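Play Kitchen Pieces: Questions We Get Asked

Thank you for stopping by! Eliseo Ocampo and I (Nikola Matić) answer every message that comes in to Gosling ourselves, usually in the evening with a cup of something, and after a while we noticed the same questions kept turning up. We have gathered them here so you don't have to wait for us.

What age is the play kitchen set for?

We suggest starting at 2, with a grown-up close by. The smaller foods should wait until your child has stopped putting everything in their mouth, and you know your own child far better than we do.

Do I have to buy everything at once?

Oh, please don't. A plate, a bowl, a mug and a few things to eat will keep a little one going for a long time, and you can add to it on birthdays. Our Penport starter box has 8 pieces and the full Fimura box has 30, and the colors go together, so nothing looks out of place if you mix them.

What does it look like once it's out of the box and on a table?

Much like any busy kitchen, we'd say! Plate and bowl at one end, ketchup lying down, fruit wherever it was last served.

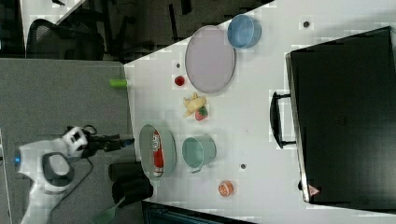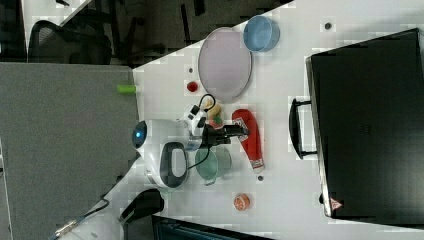 Both pictures: the lavender plate, the light blue bowl, the mug and the red squeeze bottle on a white tabletop.

Can the plates and mugs go in the dishwasher?

Top rack only, on a gentle cycle. Most families tell us they just use warm water and a drop of dish soap, and that works beautifully (children love doing the washing up themselves, so bring a towel for the floor).

Can my daughter drink from the mug?

We would rather she didn't. The tableware is made for pretend tea and pretend soup.

Is there anything inside the ketchup bottle?

No, it comes empty and we recommend leaving it that way. Eliseo's nephew once filled his with water and we are still hearing about the sofa.

We lost a piece of fruit. Can we get just that one?

Yes! Write to us with the name of the piece, or a photo if you have one, and we will look in the spares drawer. The Pusanwood workshop makes a fresh batch of singles every May, and last time they sent us 4000, so the odds are good.

How should we store it all?

Anything with a lid that your child can open without help. We like to put the plates in flat first, then the bowls, with the food on top where small hands can find it.

Something else on your mind? Send us a note through the contact page and one of us will write back.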